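2026-10-27 — handheld pair, table 2

Picked up where Ilse left off. Her note said the left gripper "feels lazy on the close" and that the recordings had a wobble in them whenever the left cable moved. So before doing anything clever I got both units onto the bench, wiped the old tape goo off the grips (so much goo!) and went over the screws. Two on the left side plate were barely finger tight. Snugged those, put a dab of threadlocker on, and did the right one too while I had the driver out.

Then the cable. I wiggled it at the connector with the log running and yes, there it was — dropouts every time I bent it toward the wrist. Swapped in one of the spares from the Cendthorpe box and gave it 20 good bends. Clean log. The old one has a knot in it now so it doesn't wander back into the drawer, and Bastian, if you find it, please don't untie it.

After that, back to the table for the range check. I like doing this one with the whiteboard standing up behind the grippers, because the pass we're setting up for is the wipe test and I want to know early if the cables pull when I reach for the board. I left the scribble on it for later. The purple pad stays on the left unit for now, short black jaws on the right.
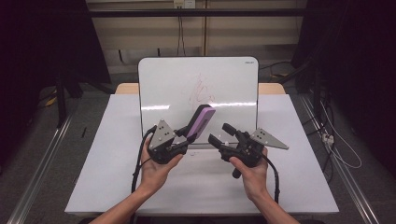 Range check and what came out of it

Left: trigger comes all the way back, no more lazy feeling. I think it was the plate shifting and dragging on something, but I tightened it before I measured anything, so that's a guess. Sorry, Ilse.

Right: fine, if a bit stiffer than the left. Hauke likes it stiff and I don't, so it stays until we've both had a go.

Logging: ran it for 300 seconds with both units moving and got 2 dropped samples, both right at the start while the Trurnum software was still waking up. Good enough for me.

Cables: they hang down along the forearms and I keep wanting to clip them to my sleeve. No sleeves today, so no clips. Benedikt mentioned velcro cuffs — worth ordering 5 or so before November.

Still open: redo the zero on the right unit with the jaws fully closed, tidy the spaghetti on the floor by the rail, and ask Joscha where the other pad went.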